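4.2 Data collection on the mug-hanging task

The second task family (mug hanging) was added in August after the peg insertion results in 4.1 levelled off. We wanted something with a handle, a thin target and a bit of clutter, and a mug tree gives you all of that cheaply. The operator drives both arms from the leader station. No scripted motions at all, apart from the homing move at the start of each episode.

Episodes were collected at the Rurndale lab over two blocks. Table layout was reset by hand between episodes, with the stand, the corn basket and the plate rack shifted within the zones given in Section 3. Lighting left as is. We did not fix the pose of the mugs beyond requiring that the handle be reachable by at least one gripper. Early on we tried a stricter layout with tape marks and the policy learned the marks, more or less, so those episodes were thrown out and are not counted below.

Distractor objects stay on the table for the whole episode. They are not used in this task but are used in the sorting and rack tasks (4.3, 4.4), and leaving them out would have meant a different background for every family. Colour is not a reliable cue on its own, mugs were swapped between sessions.

Two views are recorded: a head view and a fixed workspace view. Joint states are logged alongside and resampled to 10 Hz before training. Fig. 3 gives a frame from each.
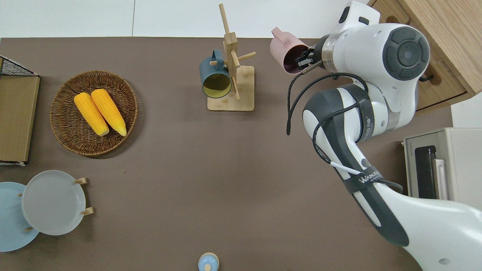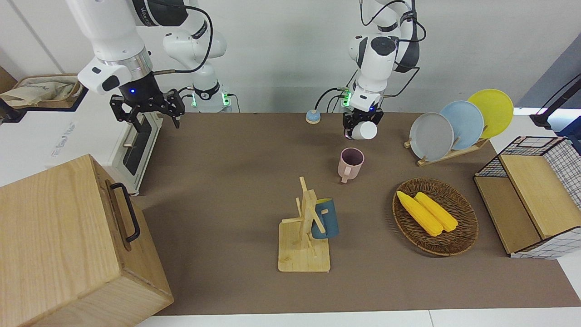 Fig. 3. Mug-hanging task, head view (top) and fixed workspace view (bottom). A teal mug hangs on the stand in both. The gripper holds a pink mug by the rim in the top frame and a white cup in the bottom one.

The two views fail in different ways. Head view gets a lot of arm in it; when the wrist comes across the table it can hide a fair bit of whatever is behind, and the fine alignment of handle and peg is often judged from very few pixels. Fixed view is steadier but flattens depth along the approach direction. Dropping either one hurt. With head view only, the policy reached the stand but tended to release early. With fixed view only it hesitated near the peg, sometimes backing off and re-approaching until the time limit.

Rim grasps deserve a note. Operators were told to grasp however they liked, and most settled on the rim, as the handle then stays free for the peg. It does make the mug swing if the grip is shallow. We considered a filter to remove shallow grasps from the training set but in the end kept them, they make up a usable source of recovery behaviour and the policy trained with them was no worse on clean starts.

Success is scored at the end of the episode: mug on a peg, gripper clear, nothing knocked off the table. Partial hangs (handle resting on the peg tip) are scored as failures. Over 3 seeds the full Arari policy completed 75 per cent of trials, against nearly 70 per cent for the same network without the action chunk smoothing. That is a smaller gap than we expected from the simulation work, and we would not lean on it too hard. The Bonsu baseline was run with the same data and the authors' default settings; it did well on the pick and poorly on the hang, see Table 2. Tuning it further may of help, we did not have the robot time.

Most failures fall in the last few centimetres. The policy picks a peg, commits to it, then carries on even where the handle is plainly turned the wrong way. Operators rotate the wrist at this point and the rotation is brief, so it's underrepresented in the data. Reweighting those segments is the obvious next thing to try. A second and less frequent failure is confusion between the free pegs and one already taken by a mug, with the new mug pushed into the hung one. Seen mostly when the stand is turned so that its pegs line up with the head veiw.

4.3 covers the sorting family, which uses the same station and the same logging.

Related items
Peg insertion with two arms: notes on resets
Dekstead teleoperation station, build guide
Action chunk smoothing in the Arari policy, supplementary tables
Rack and plate tasks: scoring sheet

Shares 10 | Comments 3
Contact the Dekstead group | Copyright Dekstead, 20 November 2018 | Back to top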